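One small cup, one brown table: a thread

I'm trying to own fewer cups. Results so far below.

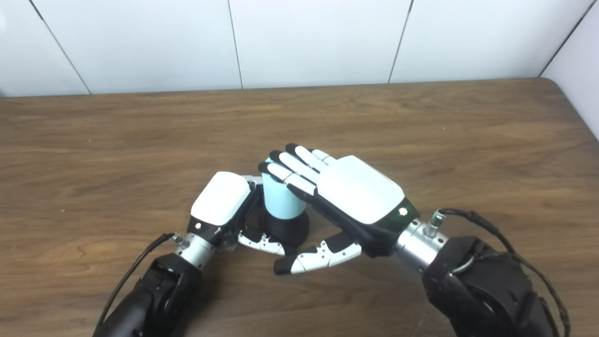
How many cups does one person need? Two: one to drink from, and one for when the first is in the sink.

I arrived at that figure after emptying the kitchen cupboard in March and finding 20. I live alone. I don't even like tea that much.

The light blue one stays. It's small, so I get up for refills, and my doctor would probably call that exercise.

I have opinions about the round black base too. A cup on a bare wooden table leaves a ring. A cup on a base leaves a ring on the base, and that's the base's problem.

The table came secondhand from Carrasco. It had a ring on it already, so the previous owner and I have something in common.

Things I've tried on old rings: mayonnaise, a warm iron over a dish towel, and a tin of Hedwood wax. The wax did the most. The mayonnaise made the dining area smell like a deli until bedtime.

Someone replied to say they own 377 mugs and have a room for them. I've muted the conversation but I think about the room.

Tendent sells a cup rack that holds 20. I had it in my basket at 11 p.m. before I remembered what this thread was about.

Update: 18 cups are in a box by the door. They've been by the door for three weeks. I now put my mail on the box.

Last updated: March

Contact – © Gekdale Notes – Back to top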